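## 4. Cleaning the inside of the computer

Do this section once each year, for example in October, or after 1,000 hours in a dusty shop. The Fornura cash register program does not need to be removed before.

**Caution:** Shut down the computer and pull out the power cable. Wait until all lights are off.

1. Make a backup of the sales data, as explained in section 2.
2. Lay the tower on its side and take off the side panel. Put the screws in a small cup. 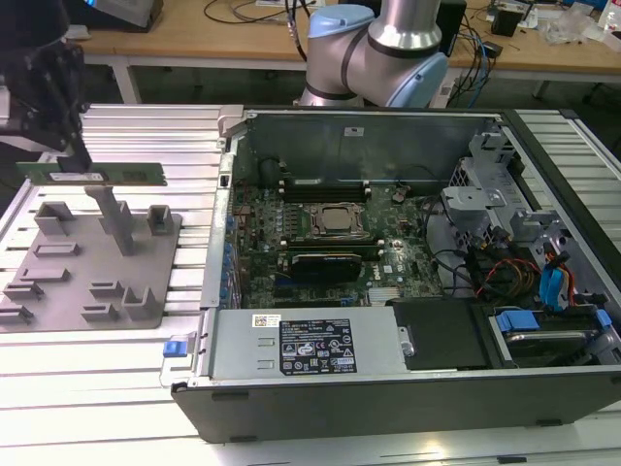
*Fig. 4-1. Tower on its side, panel removed.*

3. Touch the bare metal of the case with your hand before you touch any other part.
4. Blow out the dust with short bursts of air. Keep the nozzle at least 100 mm from the board – never closer.

Note: Do not use a household vacuum cleaner. It can make static electricity.

5. Check the memory modules, if they are installed. The latches at the ends of the slots must be closed.

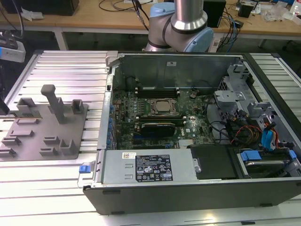 *Fig. 4-2. Memory slots with white latches, above the processor.*

6. Wipe the outside of the case with a dry cloth. If the air openings are still gray, use a soft brush.

**Caution:** Liquid cleaner must not be sprayed into the case. This damage is not covered by the service contract.

7. If the clock shows a wrong time every morning, the coin-cell battery is probably old. Write this in the service book and ask Senthil Kulkarni for a new one. 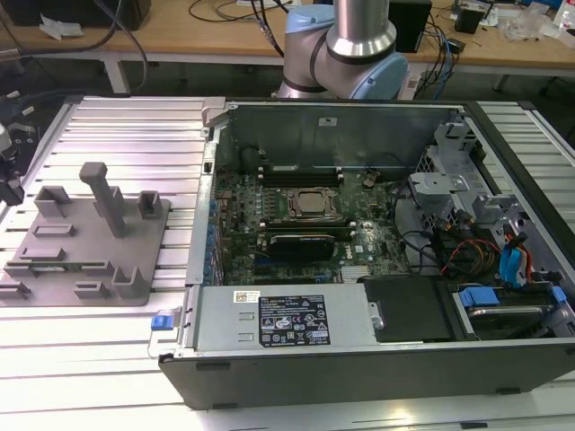 *Fig. 4-3. Coin-cell battery near the top right of the board.*

8. Close the side panel, connect the cables and start the computer. Print one test receipt.

If the receipt printer does not answer, go to section 5.

Revised 3/16/26, Filipa Morais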